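Simura moves store picking to routed lists at Druvalton, with staff still filling the carts

Retail | Automation at work
02/07/2022

Grocery chain Simura has switched order picking at its Druvalton store to an automated routing system, ending the use of printed pick sheets on the shop floor. The change covers every online order prepared in the building. Goods are still taken from the shelf and placed in the cart by hand.

The software, supplied by Henríquez and sold under the name Pitier, takes in orders as they arrive and splits them into rounds. Each round is sent to one picker as a spoken list through an earpiece, in the sequence the aisles are walked. The picker confirms a line by voice and the next one is read out. If an item is missing, the picker says so and the system either offers a substitute from a list the customer has approved or drops the line from the order.

Under the old arrangement a shift lead printed the sheets at the start of the morning and handed them out. Orders that came in later were added in pen or held over for the afternoon. Pickers chose their own route, and two people were often sent to the same bay within minutes of each other.

The Druvalton trial began in June on one section, packaged snacks and dry goods, and was extended to the rest of the floor after three weeks. Snacks were chosen first on purpose. The bags are light, they vary a good deal in shape, and many products share a flavour name across brands, which makes them a common source of wrong picks. A line reading only "Masala Munch" on a paper sheet could send a new starter to the wrong packet. Pitier reads out brand first, then product, then pack size, and asks for the last digits of the shelf code where two lines are close together.

Triin Priedītis, who manages the store, said the order of the words had taken some arguing over. "The supplier's default was product first. Our people stand in front of the bay and look for the brand, so that is what they need to hear. It was changed in the second week."

Simura gave figures for the snack section only. Over the trial, 217 lines were flagged as wrong picks, against 349 in the same number of shifts on paper. The company has not published a figure for speed. Priedītis said walking distance had fallen but the time saved was partly lost to voice confirmations, which run slower when the store is busy and the microphone picks up other talk.

What has changed most is the job of the shift leads. There were four at Druvalton and each spent the first part of the day sorting sheets and the last part reconciling them. The reconciling is now done by the software as lines are confirmed. Two of the leads have moved to stock accuracy, checking shelf counts against the system, and the other two handle substitutions and customer calls. Pay grades are unchanged under an agreement that runs to the end of the year.

Kwok-wai Tsai, one of the two on stock accuracy, said shelf counts mattered more than they used to. "With paper, a picker who found a gap went to look in the back. Now the system has already made up its mind from the count. If the count is wrong, the customer gets a substitute for something we have."

Pickers have raised two points through their staff representative, Elīna Baranauskienė. The first is pace. The system records the interval between one confirmation and the next, and staff asked who could see it. Simura has agreed that intervals will be shown to managers by section and by shift, with no names attached, and that they will not be used in individual reviews. The second is the earpiece, which some found uncomfortable over a full shift. A handset with a screen is being offered as an alternative. It has to be clipped to the cart so that both hands stay free for the goods.

Baranauskienė said she wanted the agreement on intervals put into the staff handbook before the system reached other stores. "At present it is a letter. A letter is fine for one building."

There is also the matter of variety. Because rounds are built from whatever orders are waiting, a picker may spend most of a shift in a single section, where previously a sheet would have taken them across the whole floor. Staff in heavier sections, such as drinks and pet food, asked for a limit. From this week Pitier will move a picker to a different section after three consecutive rounds, unless the picker asks to stay.

Agnese Ķēniņš, who handled the installation for Henríquez, said the rotation rule had been simple to add but had a cost. Rounds near the end of a rotation are shorter, and the walk between sections counts as idle time in the reports. "We have asked for that to be relabelled. The walk is part of the work."

Simura looked at mechanical picking before choosing a routing system and decided against it for stores of this size. Delyth Mathias, head of store operations, said the aisles were open to customers all day and the stock was laid out for them. Soft bags hung or stacked at the front of a bay also tend to shift when one is pulled out. "Someone has to take the bag by the top, look at it and set it down so the one underneath isn't crushed. That part of the job is the same as it was," she said.

Training takes one shift. New starters do a round with an experienced picker, then a round alone with the earpiece set to a slower reading speed, which they can keep for as long as they like. Paper sheets have been kept in the office as a fallback – they were needed once, when the store's network was down for part of a morning.

A decision on further stores is due after the stock accuracy results have been reviewed. Mathias said the first would be a smaller site with no dedicated shift leads, where the gain from automatic reconciling is expected to be lower and the substitution calls would have to be taken centrally.
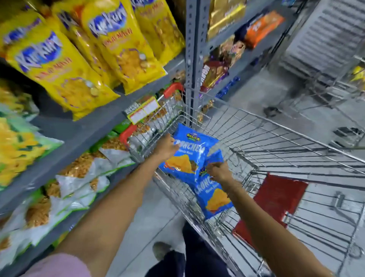

Reading time: 5 minutes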